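Cómo montar una lámina suelta en un expositor de metacrilato sin que quede torcida

Publicado en Manualidades y marcos por Dotetti
2 Jul 2021 - 645 visitas

Buenas. Tengo un expositor de sobremesa de metacrilato transparente, de los que llevan un panel vertical y herrajes metálicos, y quiero usarlo para enseñar láminas pequeñas con reproducciones de pinturas. La idea es ir cambiándolas cada cierto tiempo, así que no quiero pegar nada de forma definitiva.

El caso es que llevo varios intentos y no me convence ninguno. Si pongo el panel ya de pie y coloco la lámina después, se me escurre hacia abajo y acaba girada. Si lo tumbo en la mesa y la presento encima, consigo centrarla más o menos a ojo, pero al levantarlo se mueve otra vez. Mis láminas tienen margen de color crema y eso lo empeora, porque cualquier desviación se nota enseguida comparando el borde del papel con el canto del panel.
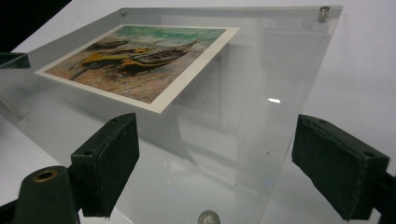
La que estoy usando para practicar es una de barcas de pesca varadas en la playa, con el mar arriba en una franja verdosa y la arena en ocres. Me gusta bastante y no quiero estropearla. Otra que tengo lleva en el margen una marca de dedo en una esquina que no sale con nada.

Lo que he probado hasta ahora:

Cinta de doble cara normal. Sujeta, pero se ve a través del plástico y al quitarla se llevó una capa fina del papel de otra lámina que tenía peor.

Masilla adhesiva azul. Abulta, y el papel queda separado por las esquinas.

Nada, solo apoyada. Aguanta hasta que alguien pasa cerca o se abre la ventana.

También tengo el problema de las motas. Limpio el panel, lo miro a contraluz y está bien, lo dejo quieto un momento y ya hay pelusas otra vez. He usado limpiacristales del de casa y un trapo de algodón. En otro hilo leí que el limpiacristales no es bueno para esto, pero no explicaban qué usar en su lugar.

Resumiendo, quiero saber tres cosas: en qué orden se monta, con qué se sujeta el papel sin dañarlo y con qué se limpia el plástico. El expositor va a ir sobre un mueble bajo del pasillo, sin sol directo. Si hace falta comprar algo no me importa, siempre que no cueste más que el propio expositor.

Gracias de antemano.

Respuestas

Samness
Respuesta elegida por quien preguntó - 30 votos

Te contesto por partes.

Orden de montaje. Trabaja en horizontal todo lo que puedas. Pon debajo una superficie clara, lisa y limpia, mejor si es un tablero que puedas girar sin tocar el panel. Con fondo blanco se ve bien el contorno de la lámina, aunque cuidado con la sombra: el metacrilato tiene grosor, y si miras de lado el papel parece estar en un sitio y su sombra en otro. Para centrar, mira siempre desde arriba, en vertical. Muchas láminas torcidas vienen de haberlas alineado sentado y con la vista en diagonal.

Centrado. No te fíes del ojo. Corta dos tiras de cartulina con el ancho exacto que quieres dejar a cada lado y colócalas como topes, una a la izquierda y otra a la derecha, con el canto exterior enrasado con el canto del panel. La lámina entra entre las dos. Para la altura, otra tira desde abajo. Si tu expositor tiene tornillos en las esquinas de arriba, no midas desde ellos, mide desde el borde del plástico. A veces los taladros no están a la misma distancia de los dos lados y te llevas el error a la lámina.

Sujeción. Esquineras transparentes de archivo, las de álbum de fotos. El adhesivo va en la esquinera y se pega al metacrilato, y el papel solo queda metido dentro, sin tocar pegamento. Con cuatro pequeñas basta para una lámina ligera. Deja un pelo de holgura, porque el papel crece un poco con la humedad y si está muy justo se comba en el centro. Para cambiar la lámina la doblas apenas por un lado, la sacas y metes la siguiente, siempre que sea del mismo tamaño. Si tienes tamaños distintos, corta un soporte de cartulina libre de ácido común a todas, monta cada lámina en el suyo y que las esquineras sujeten el soporte.

Limpieza. Deja el limpiacristales, sobre todo si lleva amoniaco o alcohol. Con el tiempo puede cuartear el metacrilato, primero junto a los taladros y los cantos, donde hay más tensión. Agua tibia con una gota de jabón neutro, paño de microfibra sin estrenar o recién lavado sin suavizante, y secar dando toques. Si frotas en seco lo cargas de estática y atrae la pelusa, creo que es lo que te está pasando a ti. Existen limpiadores antiestáticos para plásticos, pero prueba antes con el jabón.

Al levantar el panel, cógelo por los cantos, con una mano a cada lado, y súbelo despacio. Los separadores se aprietan a mano, en cruz si son cuatro. Nada de alicates, que marcan el metal y pueden rajar la plancha por el taladro.

La marca de dedo del margen: goma de miga, a toques, sin arrastrar. Si es grasa, difícilmente saldrá del todo.

Sebastian
4 votos

Yo las pongo por detrás del plástico y no por delante, y así no les cae polvo ni las toca nadie. Se ve algo más de reflejo pero compensa. Lo único, que por detrás las esquineras se notan menos aún.

Para recortar tiras y soportes uso un cúter nuevo y regla metálica. La cartulina la compré en Altonen, en paquete grande, y tengo para años.

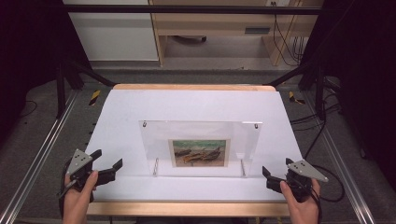

Altonen

Con lo de ponerlas por detrás estoy de acuerdo solo a medias. Si la lámina tiene brillo y queda pegada al metacrilato en una casa húmeda, con los meses se puede adherir y luego no hay quien la separe. Yo dejaría un paspartú fino entre medias, o por lo menos las cambiaría a menudo. En papel mate no he tenido problemas.

Sobre el tamaño, si la lámina es pequeña para el panel no hace falta ponerla en el centro exacto. En la mitad inferior también queda bien, pero entonces hay que medir igual a izquierda y derecha, porque con tanto plástico vacío encima se nota más si se va hacia un lado.

Y con la cartulina, mirad que ponga libre de ácido. La barata amarillea y mancha el papel por el borde.

Dotetti

Gracias a todos. He pedido un paquete de 500 esquineras porque no encontré uno más pequeño de ese tipo, así que me van a sobrar. Lo del limpiacristales explica unas rayitas finas que tenía junto a un tornillo y que yo creía que venían de fábrica.

Probaré con los topes de cartulina este fin de semana. Samness, una duda: si las esquineras se despegan del plástico al cabo de un tiempo, ¿dejan resto?

Samness

Algo dejan, sí. Se va con el mismo jabón y la yema del dedo, con paciencia. No uses acetona ni disolvente, que el metacrilato se queda blanco donde toca.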